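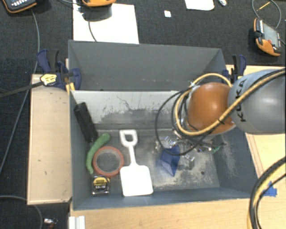 The packing manager at Drusivero, a vegetable wholesaler outside Pikham, has spent two seasons trying to reduce bruising in cucumbers between grading and dispatch. Her view is that growers blame transport too readily.

"Most of the marking is done before the lorry is loaded," she said. "It's drop height. We measured 46 centimetres at the end of the second conveyor and got it down to five."

The change involved a hinged chute and a slower belt. Reject rates fell from April onwards, although she would not attribute all of it to the chute.

"We changed variety in the same month, so the figures are muddied. I'd want another season."

Samples of 500 fruit are now checked at each shift change. Skin marks are logged separately from soft spots, which often appear only after two days in the cold store.

The Aston depot will be fitted next. Its belt runs at a different pitch and the bracket has to be redrawn.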